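Andachtskalender „Stille Morgen“ – Tischausgabe mit Begleitheft

Der Andachtskalender „Stille Morgen“ aus dem Verlag Prutton richtet sich an Gemeinden, Hauskreise und Einzelpersonen, die den Tag mit einer kurzen Lesung beginnen möchten. Jedes Blatt enthält einen Bibelvers, eine Betrachtung und ein Gebet. Die Texte sind so bemessen, dass sie sich am Frühstückstisch vorlesen lassen.
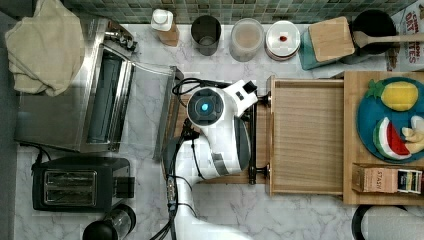
Die Betrachtungen folgen dem Kirchenjahr und setzen mit dem ersten Advent ein. Bestellungen für den jeweils neuen Jahrgang werden ab November entgegengenommen. Der Bibeltext ist in einer gut lesbaren Antiqua gesetzt, die Gebete stehen kursiv.

Ausstattung
Spiralbindung mit Aufsteller
Begleitheft mit 45 Liedvorschlägen
Papier der Sorte Amano, matt
Lesebändchen im Begleitheft

Das Begleitheft kann gesondert bezogen werden. Es enthält neben den Liedvorschlägen acht Entwürfe für Gruppenabende, die jeweils von einem Wochenthema des Kalenders ausgehen. Ein Bibelstellenregister ist beigefügt. 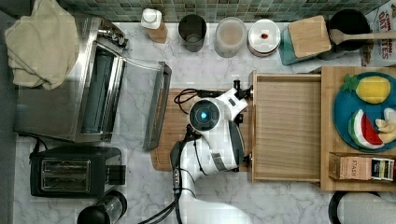 Ist der Kalender an einen bestimmten Jahrgang gebunden?
Die Blätter tragen keine Wochentage und können in jedem Jahr verwendet werden. Für die beweglichen Feste liegt ein eigener Satz von sieben Blättern bei, der an der passenden Stelle eingelegt wird.

Gemeinden, die den Kalender als Gabe zur Konfirmation oder zum Besuchsdienst einsetzen, erhalten ab 200 Exemplaren einen Eindruck des Gemeindenamens auf dem Rückkarton. Die Druckvorlage ist bei der Bestellung einzureichen. Personalisierte Exemplare sind vom Umtausch ausgeschlossen – ausgenommen bleiben Herstellungsmängel.

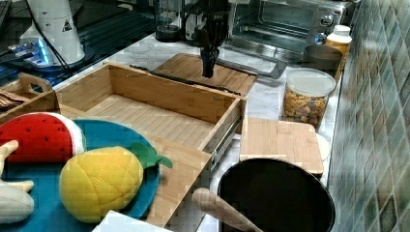

Text: Hryhorii Didenko | Redaktion Andacht und Gebet | März 2025

Die Auswahl der Lesungen verantwortet Malachy Heffernan. Gegenüber der vorangegangenen Ausgabe wurden die Psalmen stärker berücksichtigt und die Fürbitten sprachlich überarbeitet. Mehrere Betrachtungen zur Passionszeit sind neu aufgenommen worden. Die Reihe wird mit dem Band „Stille Abende“ fortgesetzt, der in gleicher Ausstattung erscheint und dessen Lesungen auf den Kalender abgestimmt sind.

Leseproben können beim Verlag schriftlich angefordert werden.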